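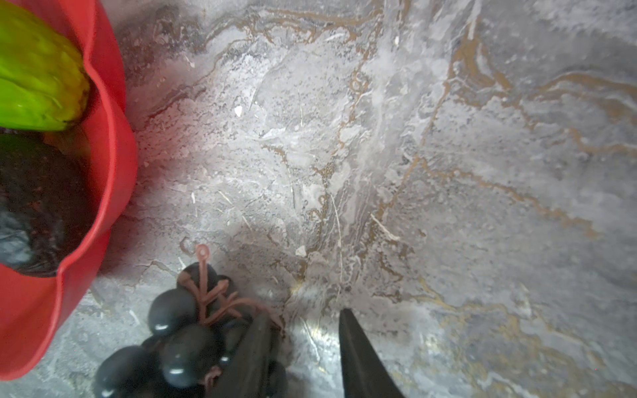
Lewis

I have my doubts about gray. Every kitchen that has come through the Mamgate inbox since October has a gray counter with gold running through it, and every owner tells me it hides crumbs. Does it? On a busy pattern with pale patches and dark patches, a white fleck stays a white fleck. What the pattern does is make you unsure whether you're looking at a crumb or a vein, so you wipe the vein a few times and give up. If that counts as hiding, fine.

The other thing I keep being told is that a counter like that "needs color." Usually this means a red dish with fruit in it. Red on gray works, I'll grant that. A glossy red bowl with a wavy rim even throws a bit of pink onto the stone next to it, and I don't mind that at all. My quarrel is with what goes inside. The Zusirier catalog is back to pushing fake fruit, 62 dollars for the large assortment, and at least one of you (there are 3,507 on this list now) wrote in to say it looks "just like the real thing." From across the room, maybe. Fake black grapes are the giveaway for me. They are all equally shiny. Real ones have that dusty look on some of them and a couple have always gone soft.

Then there is the mix. Whoever puts these sets together seems to think all fruit is the same size and ripens in the same week. 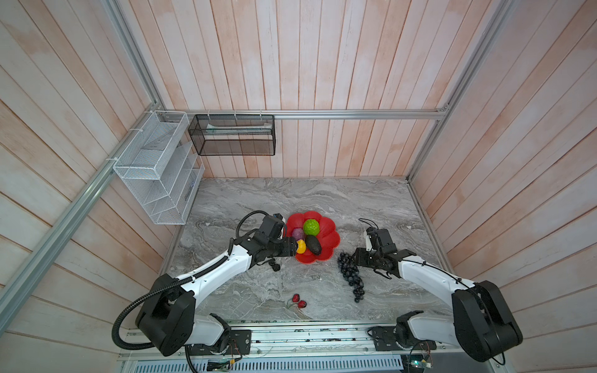 Fruit displays go wrong when there's too much in the dish and no thought about what sits beside it. Four pieces is plenty. I'd keep the yellow lemon, since it's the only thing that holds up against a red plate, and I'd keep the avocado on its diagonal. The grapes are better off lying on the tabletop to the right than heaped on top of everything. I'm less sold on a pair of cherries left out by themselves. And if you want the surface clear, the black wire basket hung off the back rail with white ties is a cheaper answer than any of the organizers readers from Alilholm keep recommending to me.

Would I buy the assortment? No. Lemons keep well enough, and when they get sad you can squeeze them over something. If you own the fake ones already, dust them, and please stop sending me the coupon code.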